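Comparing two grippers on one soft bottle - quick how-to

Short version for anyone setting up a gripper comparison at the bench. Assumes your arm already moves and you know where the stop button is. Object is a plastic water bottle lying on its side, target is a red tray on the same cloth. 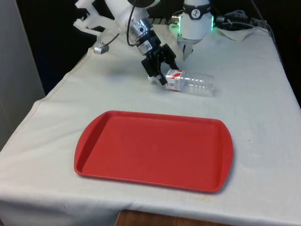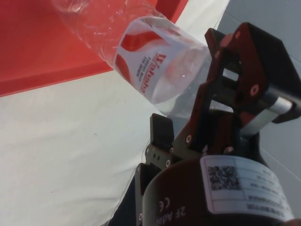
Bottle and red tray, same setup for all three.
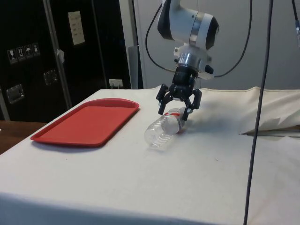 Siham Gaber

What you need
Two-finger adaptive gripper. A second gripper to compare, ours is the Rasard. Bottles, all one brand. A tray with a rim. Plain cloth, taped or clipped underneath if it slides. Controller software - we run Imodeck, menu names below are from there.

1. Fix the start pose
Bottle on its side, cap end noted in the log. Pick three angles and keep to them. Don't nudge the bottle between runs to make it nicer.

2. Set the opening
Open wide enough to clear the body plus a bit each side. In Imodeck it's Tool > Travel. Ours sat at 755 on the raw scale. Yours will differ, don't copy it.

3. Force
Start low. Really low. Thin bottles crush and then the label creeps round and your camera view is no good for the next run. Go up in steps of 100 until the lift holds, then stop. We ended at 641 for the body, 158 less at the neck.

4. Neck or body?
Do both. Neck is stiff so the fingers close clean, but the far end swings on the lift. Body grip is better balanced, squashes more. Log them seperately or the totals mean nothing.

5. Check the views
Fixed camera for the approach, wrist camera for the last bit. Clear plastic is a pain for depth - use the label as your reference. If the finger hides the label in the wrist view, rotate the wrist and retry.

6. Run it
Grasp, lift, over the tray, lower, release. Pause before release, swinging bottles roll out. Same speed for both grippers!! I forgot this on the first batch, redid the lot.

7. Swap
Power down the tool before unplugging. Re-zero after mounting. Check cable slack at full reach, both sides of the wrist.

Logging
One row per try: angle, neck/body, force, result. Sherif Lamrani has a sheet template for it, ask him. "Dropped" and "missed" are diffrent results.

Updated Fri 19 April, step 3 numbers corrected. Full bottles still to do.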